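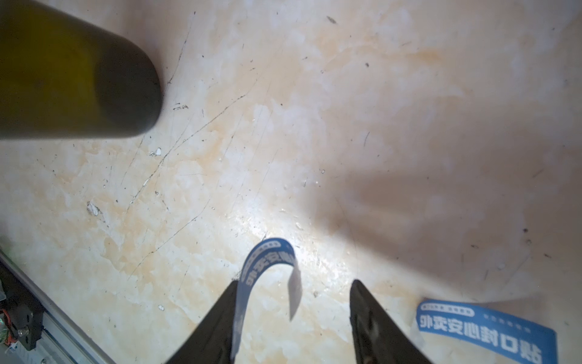

7 min read

November 2022
By our counter correspondent

The man who mends humidors in Brodisbridge would like it known that he doesn't smoke much. Two cigars a month, three if there's a wedding. He says this while standing in a room that smells like the inside of a cello, with cedar dust up to his elbows, and he says it to most people who come in.

"They think I must be at it all day," he says. "I'm a box man. If people kept trout in boxes I'd be mending those."

He asked for his name to be left out, having had enough phone calls. He trained as a cabinetmaker, fitted kitchens until his knees objected, and took in his first humidor as a favour. The lid wouldn't close. It still wouldn't close when he gave it back, he admits, but it didn't close in a better way, and the customer sent a friend.

These days the waiting list runs into January. When I visited there were 53 boxes on the shelves, each with a brown luggage label tied to the hinge. The labels give the fault in the owner's own words. One reads "sulking". Another reads "husband says fine, is not fine".

Most of what he sees is warping, and most of the warping comes from enthusiasm. "Someone gets a new box for Christmas. They read that you've got to season it. So they go at the inside with a wet sponge like they're washing a car, and then they ring me and say the lid's gone up at one corner. Well, yes. You've given it a bath."

His own method takes a fortnight and involves a saucer of distilled water, a closed lid and going away. He accepts that the going away is where people come unstuck. One customer opened the lid every evening to see how it was getting on, and it got on very badly.

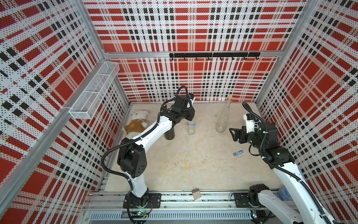 On hinges, and the people who make them

He has opinions about manufacturers, and will share them before you've got your coat off. The Gratier boxes he likes, particularly the older ones with the long brass hinge that runs the whole width of the back. "You could hang a door off it. They stopped doing that, naturally, somebody must have noticed it worked." The newer Gratiers have two small hinges held by screws he describes as decorative.

Mak he is fonder of than he wants to be. Their desktop model costs £98, arrives with a lid that fits, and has a hygrometer on the front that he advises everyone to ignore. "It's a lovely dial. It tells you it's a dial." He tests any hygrometer the old way, sealed in a bag overnight with a bottle cap of damp salt, and keeps a drawer of the ones that failed. He uses them for parts, though when I ask which parts he has to think.

Then there is Plastia, who make a travel case in hard plastic with a rubber seal and a foam lining. I expected a speech. He looked at the window for a bit.

"It's very good," he said. "I hate it. You can't mend it and it doesn't need mending."

What it costs to be sensible

A new seal and a rehung lid will set you back 20 pounds if the wood is sound. Relining in Spanish cedar is where it climbs, and a full rebuild of a big cabinet can reach £330, a sum he quotes while looking at his shoes. Plenty of the boxes he rebuilds were cheaper than that to buy. He points this out every time. Hardly anyone minds.

"It was their dad's, usually. Or they've told themselves it was."

I asked what he would say to someone buying a first humidor and he told me to shut the lid on a strip of paper and give it a tug, all the way round. If it slides out anywhere, leave the box in the shop. Don't buy glass tops. Don't put it on the radiator, which he has had to say more often than you'd hope. And don't fill it on day one, however many cigars you've been given by people who couldn't think what else to get you.

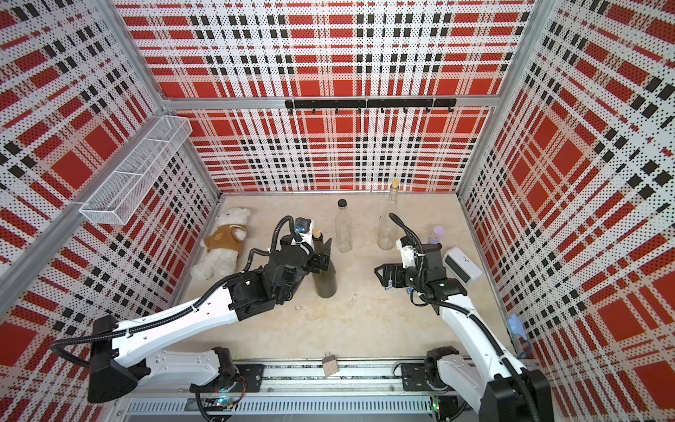
Bottles, and a teddy bear in a brown shirt.

He keeps his own cigars, when he has any, in an old biscuit tin with a bit of cedar in the bottom. I asked whether the tin held its humidity.

"No idea," he said. "Never checked."

He was already untying the next label, which said "smells of soup".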